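Workshop notebook, Suleo bench cell
30 August 2018

Purpose of entry: service of the two hand-held grippers, replacement of finger pads on the left unit, and re-check of the table layout before the Mosoti packing set is continued. The previous full service of this pair was in January. Entries between then and now cover cleaning only.

Condition on arrival. Both units were powered down and unplugged before handling. The left unit had visible wear on the inner face of both pads, with the outer layer polished smooth near the tip. The right unit was in better condition. The cycle counter on the left unit read 3,964 closures since the last reset. The service sheet calls for pad inspection every 400 closures, and the log shows that several of those inspections were not recorded. Whether they were carried out cannot be established from the book. Colleagues are asked to enter each inspection on the day it is done, including those where no work was required.

Left unit. The old pads were removed with the flat blade and the adhesive residue cleared with alcohol wipes. New pads were taken from the Lokell stock in drawer two. The first pad was seated slightly high and had to be lifted and set again; the second went on without difficulty. The units were left closed on the setting block for 30 minutes under light pressure. The retaining screws on the finger linkage were checked with the small driver. One on the outer side took a quarter turn. No thread compound was applied, as the manufacturer's sheet does not call for it on this joint.

Right unit. Pads retained. Linkage wiped and a very small amount of dry lubricant applied to the pivot pins. The cable was inspected along its full length by hand. There is a stiff section near the strain relief which was noted in January and has not become worse. A replacement cable is on the Drallovix order and should be fitted when it arrives.

Table. The white sheet was lifted, the tabletop wiped, and the sheet laid back with a strip of bare wood left showing at the front. The basket was returned to the left side with its long side running front to back. This placement should be kept for the whole of the Mosoti set. If the basket is turned, the sessions on either side of the change cannot be compared, and the set must be started again from the first item.

Functional check. The check was made with ordinary packing items, by hand, with the operator standing at the near side of the table. The long box of plastic wrap is the preferred item for this purpose. It is wider than most of the others in relation to its thickness, its card is soft enough to show a mark if the closing force is too high, and it will swing if the pads are not parallel.

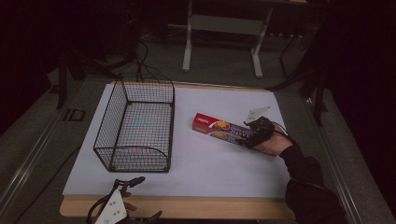 The box should be taken well away from the middle on at least some of the trials, as an off-center grip loads one edge of the pad and will show a poor seat sooner than a balanced one. Ten lifts were made in each position. With the left unit, two lifts in the first group showed slight rotation of the box in the fingers. The pad set high on the first attempt was suspected, pressed down again on the block, and the group repeated. No rotation was seen in the second group. With the right unit, no rotation was seen in any group.

Closing force was then read on the bench gauge. Both units were brought to 50 on the gauge scale, which is the figure used for this cell. The left unit needed two adjustments to reach it -- the new pads are thicker than the worn ones and the stop had been moved in to make up for the wear. The stop position is now marked in the back of this book. It should not be moved again without a note.

Flat items. A book with a glossy cover was used for the second check. Glossy covers are the usual cause of slipping in this cell and should be included after any pad change. The point to watch is the release into the basket. The fingers must open fully before the hand is drawn back, or the upper corner of the book catches on the rim and the basket is pulled across the table. 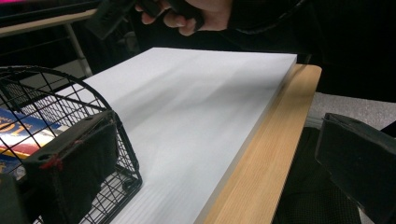

View from one gripper during the table check, with the book in the wire basket.

The basket moved on one release. Its position was corrected against the pencil marks and the check continued. Four small rubber feet were considered, but these would raise the basket and change the height of the rim, so the matter is left open until the present set is finished.

Cables and floor. The cables running across the floor behind the table remain a concern. They are not a fault of the cell, but a foot placed on one during a session will pull on the connector at the unit. Covers have been requested. Until they are fitted, the person on the far side should look before stepping back and should not reach across with the cable under tension.

Outstanding:
Fit replacement cable to right unit (Drallovix order).
Reorder pads; one pair left in drawer two.
Counter on left unit reset to zero. Counter on right unit not reset.
Inspect left pads again at 400 closures and record the result.
Floor covers, requested.

Cell released for use at the end of the afternoon.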